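The Strap in the Hall Cupboard

Every household owns one good strap, and in ours it has outlived two cars and a wardrobe. Amancay Lagos, who runs the hardware counter at Quezada, sold 688 of them last year and suspects most now live behind a boiler.

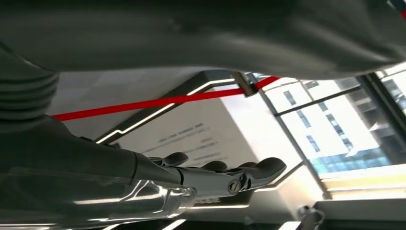 Straps are bought for moving house and kept for everything else – mattresses, canoes, a shed door in December. Colour matters more than the packet admits. A bright red one, pulled on a slant up to a small metal clamp, is hard to trip over and harder to lose. Mine is grey. I have bought it three times.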